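Teaching two arms to handle building bricks: a step-by-step guide for new operators

Hello and welcome! If you have been given a slot on the two-armed table at Ernville, this page is for you. It grew out of a sheet of notes that Mbali Jacobs used to hand to newcomers, and it has become a good deal longer since then, mainly through people asking sensible questions. Make yourself a cup of tea, read it through once, and then keep it open beside you while you work.

You won't be writing any code. You move a pair of small leader arms with your own hands, the two arms on the table copy you, and everything you do is saved as a demonstration. Later on the software learns from those demonstrations, so what we want from you is plain, tidy, unhurried handling.

Before you begin

Switch on the power for both arms and wait until they have settled. Then start Disine, our recording program, and check that the overhead view and both wrist views are showing. If a wrist view is frozen, close Disine and open it again before you touch anything else. Hold the two leader arms in roughly the same pose as the arms on the table when you press Connect - if they are far apart, the table arms will jump to catch up, and it gives everyone a fright the first time.

Clip the hair back, push up the sleeves, and keep your hands out of the enclosure while the Connect light is on. If you need to move a brick, disconnect first.

Setting out the bricks

Use the small bricks in red, blue, white and green. Change where they lie from one demonstration to the next, and turn them too, so that the studs don't always point the same way. Some should touch and some should stand apart. The pens, the pencil box and the knife can stay where they are on the table, as the arms need to learn to work with other things about.

Making the demonstration

Press Record, count to two in your head, and begin. Bring one arm over the brick with its fingers open, and get the gap between the fingers lined up with two opposite sides of the brick before you go down. Most of us go down too early at first and then twist at the bottom, which drags the neighbours along. Turn the wrist while you are still high up, then lower it straight.

Watch the wrist view for the last little stretch. The fingertips come in from the bottom of it, and once you are used to that you will find it much easier to judge than looking over the wall of the enclosure. When the brick is between the tips, close gently until you feel the leader handle stop, wait a moment, and lift.

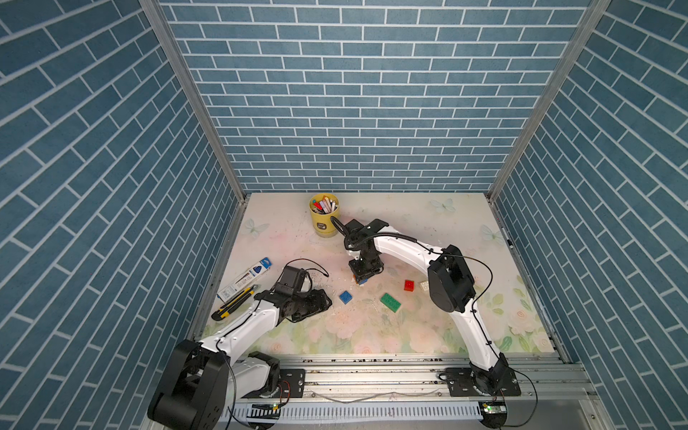
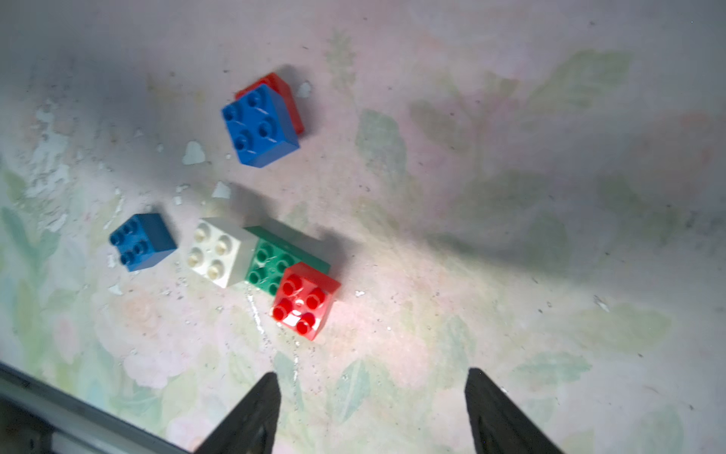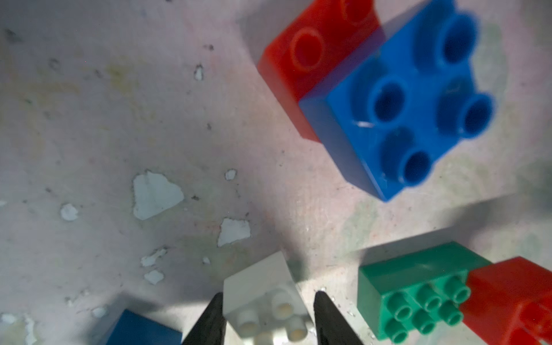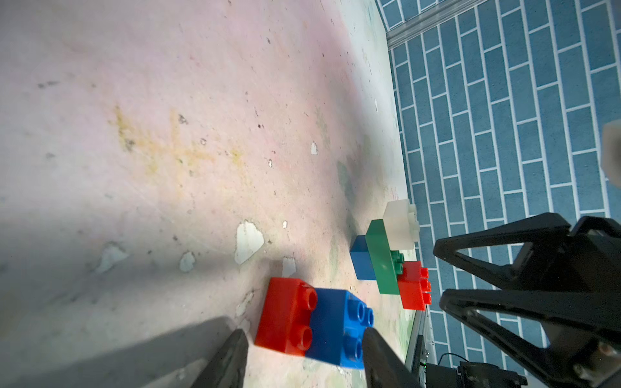
Pekby Hands-On Robotics Group, Ernville workshop

Keeping the two arms out of each other's way

Using both hands is where it gets fun, and also where it gets muddled! Decide before you press Record which arm will pick up and which will wait. The waiting arm can stay close by, but give it a pose you can hold comfortably, as your own wrist will get tired long before the motors do. If you want to press one brick on to another, steady the lower one with the first arm and bring the second arm down from above. Push slowly. If the studs won't catch, lift away, line up again and have another go. You can have up to 5 tries inside one demonstration, and after that it's kinder to stop and start afresh.

Please don't throw away a demonstration just for being a bit clumsy. A slip that you put right is useful, and Nuwan Selvanayagam, who looks after the training side, is always asking us for more of them. Do throw it away if the arms bump hard, if a brick leaves the table, or if you had to reach in with your hand.

Saving and naming

Press Stop when both grippers are open and clear of the bricks. Disine will offer you a number, and you only have to add your initials and one word for the task: pick, place or stack. The Mwakyusa set, which is the one we are filling at present, stood at 2382 demonstrations at the end of February, and 833 of those were stacking. More stacking would be very welcome.

Have a rest after every 13 demonstrations. It sounds fussy, but the handling does get sloppier when people are tired, and Khanyisile Adams can show you her own recordings to prove it.

Shutting down

Bring both arms down to their resting pose before you disconnect, or they will drop. Close Disine, switch off the power, and write anything odd in the notebook: a stiff joint, a loose cable, a view that kept freezing. If you are stuck, ask Godfrey Kaijage or Emmanuel Kariuki, who share the desk by the door.

Page last updated March 29, 2024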